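**To:** Eoin Ó Briain, Ermont Small Equipment Fund
**From:** Kipchumba Muli, Bakilana workshop
**Regarding:** Upkeep of the Vivomby hand-held gripper, second progress report
**December 2023**

Dear Eoin,

Thank you for your patience with this one, and thank you again for the long phone call in August, when you let me go on about screws for most of an hour and still asked good questions at the end. You said then that you would like the next report to tell you what we do with the tool from day to day, and to go easy on the charts. I've taken you at your word, so settle in with a cup of something. The money part is near the end, and it's short.

## Where things stand

The Vivomby gripper is back together and in regular use. At the time of my first report it was spending too much of its life in pieces on a towel, and I'm glad to say those days are mostly behind us. The hour log, which we started from zero after the rebuild, reads 305 hours as I write. We had one proper stoppage in that stretch, described below, and a few smaller annoyances that were sorted out the same day.

The three things we promised you under this part of the grant were a rebuild of the finger mounts, a settled routine for looking after the grip pads, and a written guide good enough that someone other than me could keep the tool running. The first is done. The second is done, though I keep fiddling with it. The guide is in decent shape but needs another pass, and I'll come to that too.

## The finger mounts

You may remember that our original trouble was play in the fingers. You could take hold of a fingertip and rock it, only a little, but enough that the two pads no longer met squarely when the tool closed. On a thick, soft thing like a folded towel you'd never notice. On a card or a thin lid you noticed right away, because one edge of the pad touched first and the thing turned in the grip.

I had blamed the linkage for this, and I spent a good part of the summer on the linkage, and I was wrong. The arms were fine and the pivots were fine. The trouble was that our older arms took the screws straight into the plastic, and every time we swapped a finger we wore the threads a bit more. By the end a couple of those screws were holding on by friction and good will.

The new arms have brass threaded inserts set into them. We press them in warm, with a soldering iron and a flat tip, and I'll admit that the first pair of arms went into the scrap bin because I leaned too hard and the inserts went in crooked. The second pair came out nicely. What made the difference was slowing down at the last bit, taking the iron away early, and pushing the insert flush with a cold piece of flat steel while the plastic was still soft enough to move. I now do it that way every time and have written it into the guide in capital letters.

After an arm has cooled we run a screw all the way in and back out by hand before anything else is attached. If it binds, we stop and find out why. Then the finger goes on, screws just snug, and we close the jaws on a flat gauge so that the two faces find each other before we tighten up for good. It takes a few minutes longer than simply doing up the screws, and it has saved us a great deal of muttering.

## Checking on the table

Once the fingers are tight, the tool goes over to the wooden table for what we call the table check. We keep ordinary things for it, some soft and some stiff, because a tool can behave beautifully on one and badly on the other.

The check begins with the jaws fully open and nothing between them. We look down along the arms and compare the two sides: are the faces square to each other, does one arm sit farther forward, is a screw standing proud? Then we close slowly on nothing, open again, and only after that do we pick anything up.

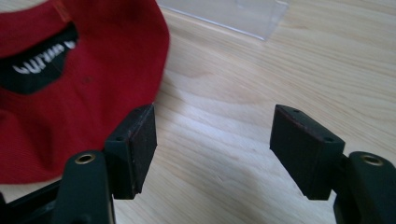

*Vivomby gripper with the fingers open over the table, red cap to the left. The brass inserts can be seen on the tops of the arms.*

Caps are among my favorite things to check with, and I could talk about them for longer than you'd like. The crown is soft and folds where it pleases, so you learn quickly whether the pads are taking hold across their whole face or only along an edge. The brim is a different matter, stiffer and thinner, and it shows up a twisted finger better than the gauge does. Clear plastic is the other good teacher. It slides when a pad is dusty, and a dusty pad is the most common complaint we have by a long way.

We make more than 200 closings in a full check after a rebuild, and a handful in the ordinary morning one. The full check is dull work and we share it out, with the radio on.

## The grip pads

The pads are the part that wears, and the part people forget. They pick up dust and lint from cloth, skin oil from fingers, and a kind of gray bloom from cardboard that I haven't found a name for. All of it makes them slippery long before they look bad.

Our routine now goes like this:

- Wipe both pads with a damp lint-free cloth at the start of the day and let them air dry.
- After any session with cardboard, wipe again before the tool is put away.
- Once a week, look at the pad edges under the bench lamp and press along them with a thumbnail. An edge that lifts gets the whole pad replaced.
- Replace pads in pairs, even when one of them still looks good.
- Write the change in the log, with the hour reading.

We used to wipe the pads with alcohol, and I was rather fond of it, as it made them look new. Over time, though, it seemed to leave ours harder and shinier, so we've gone back to plain water and a little dish soap for the stubborn marks. I can't prove the alcohol was to blame. The pads have lasted better without it, and I'm content to leave it there.

The replacement sheet comes from Presteck, who have been kind to us and sent offcuts to try before we bought anything. We cut the pads with a knife and a steel rule. I had budgeted for a small cutting die and we found we could do without it, so that line has gone unspent.

## The one real stoppage

Partway through the fall the tool began to open unevenly. The right side would hang back, then catch up with a small jump. It came and went, as these things do, and of course it behaved perfectly whenever I had it on the bench.

In the end it was a thread of lint wound around a pivot, deep enough that you had to take the arm off to see it. We had been working with a lot of fabric that week, and I suppose it crept in a little at a time. We cleaned both pivots, put the arms back, did the full check, and lost two working days altogether, most of that spent looking in the wrong place. Pulling lint from the pivots with tweezers is now part of the weekly look-over - it's a small job with the lamp on and a misery without it.

I did consider a cover for the pivots, and made a cardboard mock-up. It got in the way of the hand and made the screws harder to reach, and I've set it aside for now.

## The guide

The guide has all the main steps written down, from removing a finger to logging a pad change. I tested it by handing it to a colleague who had never opened the tool, then sitting on my hands across the room. The finger swap went well. The pad change went well. The insert section did not, as I had left out which face of the arm goes up, a thing so plain to me that I never thought to write it. That has been corrected, and I'd like to try the section on one more person before I send you the finished copy.

I'd also like to add a page of what the common faults feel like in the hand. A loose screw has its own feel, quite different from a dirty pivot, and I suspect that page will be used more than the rest.

## Money

Of the $2,000 awarded for this part of the work, we have spent $609. That covers the inserts, screws, printing material for the arms, pad sheet from Presteck, the bench lamp, and a better soldering iron tip. Receipts are in the folder I shared with your office. The spending is well under what we planned, partly thanks to the cutting die we didn't buy and partly because I had allowed for new linkage parts that were never needed.

With your agreement, I'd like to put some of the balance toward a complete spare pair of arms with fingers already fitted and checked, so that a fault means a quick swap and the repair can be done at leisure. I'd also like to keep a reserve for pad sheet. If you would prefer the remainder returned at the close of the grant, please tell me before I order anything.

## Next

The work ahead is the last pass on the guide, the faults page, and the spare arms if you approve them. I'll keep the hour log going as before and include a copy with the final report. I'm also going to mark the check gauge with paint, as it has twice been put away in the wrong drawer and once, I'm sorry to say, used to stir coffee.

You asked whether you might come and try the tool yourself, and you'd be very welcome. Mornings are best, when you can watch the pads being wiped and do the first closings of the day. Give me a day's notice and I'll have the bench clear for you.

With warm thanks,

Kipchumba Muli
Bakilana workshop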